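My pre-ride bike check, with comments from the Monday group

A few of you asked for the list I use before our charity rides, so I finally typed it up. It started as a scrap of paper taped inside my garage door and it has grown a lot (mostly after things went wrong on me). I ride the Menari 200 every July, and I go through all of this the evening before, then do the quick bits again in the parking lot. I'm no mechanic! If something looks bad and you don't know how to fix it, take it to a shop.

TIRES
- Pressure checked with a gauge. Thumbs lie.
- Spin each wheel slowly and look for glass, wire, cuts.
- Sidewalls: any threads showing, the tire goes in the trash.
- Valve cores snug.
Comment: I skipped the slow spin once and rode off with a staple in the rear. It lasted till the first climb. The rear always wears faster on my bike, so I look at that one twice.

WHEELS
- Quick releases or thru-axles closed properly.
- Grab the top of the wheel and push side to side. No clunk.
- Squeeze spokes in pairs, feel for a floppy one.
- Rim not rubbing anywhere.
Comment: my old Kokkonen wheels have creaked since the day I bought them, and I've learned what their normal creak sounds like. Any new noise gets looked into before I go to bed.

BRAKES
- Pull both levers hard. They shouldn't reach the bar.
- Pads: enough left for the whole day plus a rainy descent.
- Rock the bike back and forth with the front brake on.
- Hoses or cables not kinked at the bars.
Comment: this is the section where I don't let myself say "it'll do." Rim brake people, pick the grit out of your pads while you're down there. If you've got discs, keep spray lube far away from them. I ruined a set of pads that way and howled down every hill for a week, and everybody heard me coming. 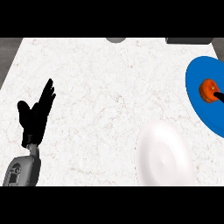 Ilaria Fabbri wrote back after I sent this around that I had the brakes too far down the list, and that she does hers first, before she even pumps up the tires, so that if the pads are finished she still has time to get to the shop before it closes. She also wants the headset check pulled out as its own line, as people rock the bike, feel a wobble and blame the brakes.

Fair enough, and I've done that below. I'm leaving the order alone though, I've been doing it this way so long that I'd forget something if I moved it all around.

HEADSET AND BARS
- Front brake on, fingers around the top of the fork, rock the bike. No movement between the parts.
- Lift the front end and let the bars swing. Smooth both ways.
- Stem straight and tight, bar plugs in.
Comment: bar plugs! I know they look like decoration. An open bar end can really hurt you in a fall, and the ride marshals will turn you away without them.

DRIVETRAIN
- Wipe the chain, one drop per link, wipe again.
- Run through every gear, up and down.
- Check chain wear.
- Cranks: push sideways, no play. Pedals tight.
Comment: I put a new chain on every 2000 miles whether it asks for one or not. Clean it before you oil it, please. I stood behind a bike at the last feed stop that looked like it had been dipped in fudge.

LIGHTS AND COMPUTER
- Front and rear charged overnight, and actually switched on to check.
- Mount tight. My Clirneo rear light likes to point at the ground.
- Route loaded, and a paper cue sheet in the pocket anyway.

BAG AND POCKETS
- 2 tubes, 2 levers, pump, multi-tool with the right bits for YOUR bike.
- Phone, ID, some cash, any medicine you take.
- Emergency contact written on the back of your number.
Comment: open the tubes and look at them. Mine had been rubbing against the multi-tool inside my Vukon saddle bag all spring and one of them had worn right through.

HELMET AND YOU
- No cracks, straps not frayed, buckle clicks.
- Shoes: cleat bolts tight.
- Breakfast eaten.
Comment: if you dropped the helmet hard, replace it. Same if it took a knock in a crash, even if it looks fine from the outside.

Inês Meireles has the spare pump and the big tool roll in her car, parked by the sign-in table until the last group leaves. Put things back in the roll where you found them, please, the 5 mm hex key has gone missing again.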